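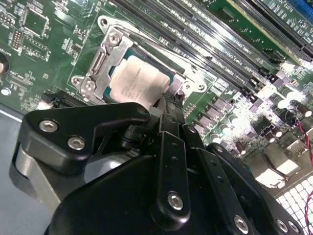
Electrical bench inspection – repair room, Lodthorpe site
May
By the site inspection desk

Checked on Monday, before the first shift. Items marked C carry a comment. Items marked F must be put right before the next visit.

1. Mains supply and isolation
Bench isolator labelled and within reach – OK
RCD test button operated, trips and resets – OK
Extension leads not joined end to end – F
Comment: two leads joined under the end bench. Fit a longer single lead or move the bench nearer the wall sockets.

2. Static control
Mat bonded to earth point – OK
Wrist strap tester working – C
Comment: tester reads correctly but the battery cover is missing. Spare covers are held at Daltwood.
Boards stored in shielded bags when off the bench – OK

3. Portable appliances
Test labels in date – C
Comment: 3 labels on the Wakum soldering stations cannot be read. The register shows all of them in date. Relabel.
Plugs, flexes and cord grips sound – OK
Heater by the door, rated 2000 W – F
Comment: run from a multiway block. Plug directly into a wall socket or take out of use.

4. Fume extraction
Airflow at the hood – OK, 80 per cent of the fitted value, which is the lower limit
Filter change recorded – C
Comment: last change entered without initials. Order the next filter now – Kuusisto units have a long delivery time.

5. Housekeeping and fire
Walkway clear to both doors – OK
Carbon dioxide extinguisher on its bracket, pin and seal in place – OK
Solvent cabinet shut and locked – F
Comment: shut but not locked, key left in the door. Same finding as last visit.

Result: 3 items marked F. Bench may stay in use except for the joined leads and the heater. Return the signed sheet to the Daltwood office with the relabelled register page attached.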